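4.2 Recuento de pasos en tareas de escritorio

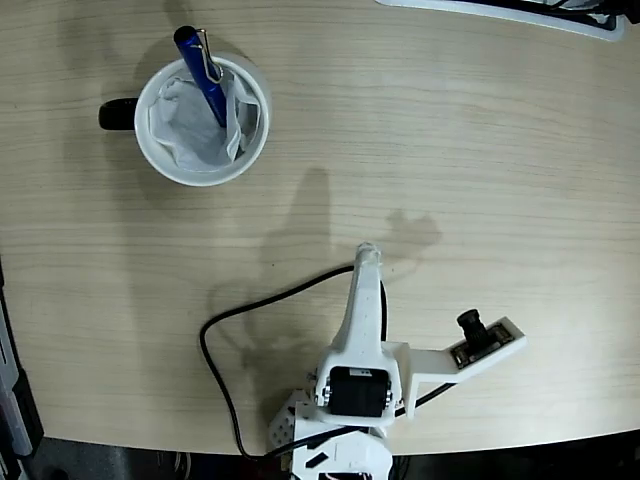 Figura 3. Taza blanca con un bolígrafo azul y un pañuelo arrugado, sobre una mesa de madera clara.

4.3 Validez del recuento

Savton afirma que su pulsera distingue el paso del simple gesto del brazo. Nuestros datos invitan a dudarlo: en 2 sesiones sentadas, el modelo registró 492 pasos. Flostano, con el mismo protocolo, no llegó a 400. El fabricante no publica el algoritmo, y sus cifras de sueño nos parecen todavía menos verificables.

Comentarios

cluteo: ¿Y en qué muñeca la llevaban?

lectora_sur: La mía cuenta pasos cuando friego.

© Prothero. Contacto | Volver arriba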